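Werneo 20 kg payload multirotor: datalink loss behaviour with the Hrnčiar mesh radio
Defence UAS and Autonomy board > Datalinks and ground control

trurnstead_mk2
We have the Werneo airframe in its cargo fit, with the Hrnčiar mesh radio in place of the stock link. The role is resupply of an observation post, one leg out, lower the load, one leg back. Ground station is the ordinary ruggedised tablet with the Clurnent planner on it.

On link loss the aircraft is set to hold for 15 seconds, climb, then return. What I see in the logs is that the hold timer restarts whenever a single telemetry packet gets through. In the valley leg the link is marginal for most of the way, so the aircraft can sit in the hold for minutes, using battery and making noise in one place. Nothing in the manual describes this. Firmware is the May release on both ends.

Is there a setting for it or do I need to change the plan?

coldbore
It's in the manual, under the radio section and not the failsafe section. The parameter is called link recovery count. Default is one packet. Set it higher and the autopilot wants that many good packets in a row before it declares the link back. I run 12.

trurnstead_mk2
Found it, thank you. Is 12 in a row realistic at long range? At the default telemetry rate that is several seconds of clean link.

coldbore
That's the intention. If you can't get several seconds of clean link, you don't have one.

Pell_Ashdown
I disagree with fixing this in the failsafe. The aircraft shouldn't need the link for a planned resupply leg in the first place. Set the leg to continue on loss, with a geofence and a hard battery floor, and only ask for a link before release of the load. Return on loss is a habit left over from training ranges. With jamming anywhere on the route you are handing the other side a way to turn your aircraft round whenever they like.

coldbore
And with continue on loss you have an aircraft that will carry on towards a post that may have moved. The person at the tablet can't recall it. I have sat through one inquiry about a load delivered to the wrong grid and don't want another.

Pell_Ashdown
That is what the release interlock is for. No link, no release. It gets to the point, waits out its timer, comes home with the load.

coldbore
It gets to the point and hovers over it with 20 kg underneath, showing everyone where the post was. That's a worse result than turning back early.

Pell_Ashdown
Then put the wait point short of the post, behind the last terrain mask. It is one extra waypoint.

jurbanczyk
Jarosław Urbańczyk here, I did integration on this radio for two years with a different airframe. Both of you are treating the link as one thing. The Hrnčiar unit reports command and telemetry separately, and the Clurnent planner merges them into one status by default. In valleys the uplink usually survives longer than the downlink, as the ground antenna has the gain and the better power supply. So you may still be able to recall an aircraft you can't see on the tablet.

Untick "combined link status" on the radio page. After that you can have loss of telemetry do nothing and loss of command start the timer.

trurnstead_mk2
I have that option greyed out.

jurbanczyk
You need to be disconnected from the aircraft to change it. Restart the planner afterwards. It doesn't prompt you.

trurnstead_mk2
Works. Replayed last night's log against the new settings. Command link dropped twice on the valley leg, both for under the timer. Under the split status it would never have gone into return at all.

hexfoil
Be careful with replay for this. The simulator applies the timer to the logged packets, but the log only has what the autopilot wrote down, and it writes link state at a lower rate than it evaluates it. Short dropouts vanish. Fly it on the range with a step attenuator before you trust it.

jurbanczyk
Agreed. Step it down 3 dB at a time, wait at each step, and note where command goes and where telemetry goes. If the gap between them is small, your ground antenna is badly sited or the feeder is poor.

Pell_Ashdown
Or the noise floor at the aircraft is high. On this airframe the power distribution board sits right beneath the radio bay. We moved the aerials out to the rear arm and got around 18 dB back on the uplink.

coldbore
I don't believe 18. Six perhaps.

Pell_Ashdown
Measured at the receiver with motors at hover current, tethered, before and after. The original position was very bad. One aerial was lying along the main battery lead.

coldbore
Then most of that is the battery lead and very little of it is the rear arm. Anyone with the aerials routed as per the drawing won't see it.

Pell_Ashdown
Fair. Ours had not been routed as per the drawing.

hexfoil
Keep the two elements at right angles if you do move them. The bracket in the kit makes it tempting to run them parallel.
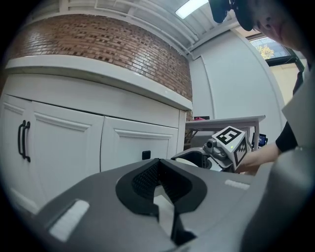 trurnstead_mk2
Does the recovery count apply to the command link once the two are split, or only to telemetry?

jurbanczyk
The count applies to each link separately, with the same value for both. You can't set them individually in the current firmware. I would drop it from 12 to somewhere near half that once they are split, as command packets go out at a lower rate and you would be waiting too long for a recovery.

coldbore
I'd leave it at 12 and accept the wait. A false recovery costs more than a slow one.

jurbanczyk
With the hold at 15 seconds a slow recovery can run past the timer and you get a return with a working link. Depends which one bothers you more. Lengthen the hold if you keep the higher count.

trurnstead_mk2
Plan for now: split status, count of six, hold left alone, wait point short of the post as Pell suggested, return on command loss. Attenuator run on the range first. I'll put the figures up when I have them.

Pell_Ashdown
Still think return is the wrong action on the outbound leg, but the wait point helps.

hexfoil
Check the climb height in the return as well. It is set relative to take-off and ignores the terrain under the aircraft. In a valley that matters.

trurnstead_mk2
It was still at default. Changed.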